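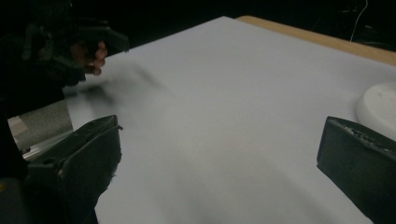 Which side of the desk should a lamp stand on for writing by hand?

On the side opposite the writing hand. A right-handed writer wants the light coming from the left, and a left-handed writer wants it from the right. The shadow of the hand and pen then falls away from the line being written.

Setting Up a Table Lamp for Evening Desk Work
By Jad Sfeir

These instructions cover a single table lamp on a desk against a wall, used after dark for reading, writing or sorting paper. They don't cover clamp lamps or fixtures wired into the building. The method was worked out on the desks in the Brandham reading room and has since been used in smaller home setups.

What you need
The lamp and its bulb
A sheet of printed paper with small type
A hand mirror
Masking tape
2 adhesive cable clips

Step 1. Check the bulb
Unplug the lamp and let the bulb cool. Read the maximum wattage on the label inside the shade or under the base. Don't exceed it, even when the larger bulb fits the socket. For desk work, a warm white or neutral white bulb is suitable. If the lamp has a built-in light source, skip this step and confirm only that the power supply is the one intended for the lamp.

Step 2. Mark the working area
Sit in your normal position and place the printed sheet where you would read or write. Put a short piece of tape at each far corner. All later adjustments refer to this area, so don't move the chair or the tape until the last step.

Step 3. Place the lamp
Start with the lamp level with the far edge of the marked area, 9 inches to the side of it. Turn on the lamp and turn off the ceiling light. Hold a pen over the sheet as if writing. If the shadow of the hand crosses the line of text, move the lamp farther to the side. If the near corner of the sheet is noticeably dimmer than the far corner, bring the lamp forward in small steps.

Step 4. Test for glare
Lay the mirror flat on the marked area and look down at it from your seat. If the bulb or the bright part of the shade shows in the mirror, glossy paper in the same spot will produce glare. Shift the lamp sideways until the reflection leaves the mirror. Repeat with the mirror at the near edge and again at the far edge.
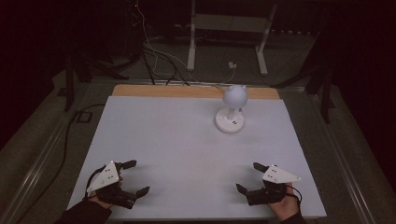

A globe shade sends light in all directions, and a good part of it goes to the wall and ceiling instead of the paper. It works for reading with a second light on in the room. For close work by itself, an opaque cone shade is a better choice, provided the lower rim sits below eye level when you are seated.

Step 5. Route the cable
Run the cable from the base straight to the back of the desk. Fix one clip near the rear edge and the other on the rear leg or the back panel. Leave enough slack between the base and the first clip to turn the lamp without pulling on it. Don't pinch the cable between the desk and the wall, and don't run it under a mat or a stack of papers.

Step 6. Add background light
A bright patch of paper in a dark room tires the eyes. Turn on a second, weaker light behind you or to one side. Go back to the mirror test afterward, as the second light can cause a reflection of its own. At the Kosholm desk, which faces a window, the blind also had to be lowered after sunset.

Troubleshooting
Two shadows of the pen: the second light is too strong or too close. Dim it or move it back.
Flicker at low settings: the bulb and the dimmer are not compatible. Use a bulb marked as dimmable and check the dimmer's list of supported types.
Lamp rocks when touched: check that the cable is not trapped under the base.

Remove the tape when the position is settled. Dust the shade every 2 months with a dry cloth, with the lamp unplugged.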